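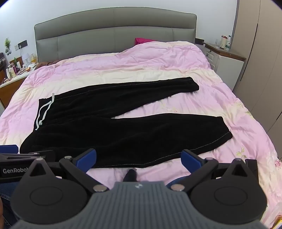

Velvet trousers laid out flat on the duvet, ready for folding with the hand-held gripper.

Who we are

Mument began in Centhorpe, when Teodora Perić and Bujar Softić decided that a robot ought to learn housework from people who do it every day. We gather the examples it learns from – folding, tidying, making beds, all the small jobs you hardly think about.

Our collectors work in ordinary bedrooms and kitchens, with the bottles left on the nightstand and the duvet as rumpled as it likes to be. We have visited 394 homes so far, and we're so grateful for every one (and for the many cups of tea!).

Eleni Kadrić looks after our collectors and Érica Brito checks each recording before it goes into the collection. If you'd like to join in, do write to Eleni – she loves a long letter.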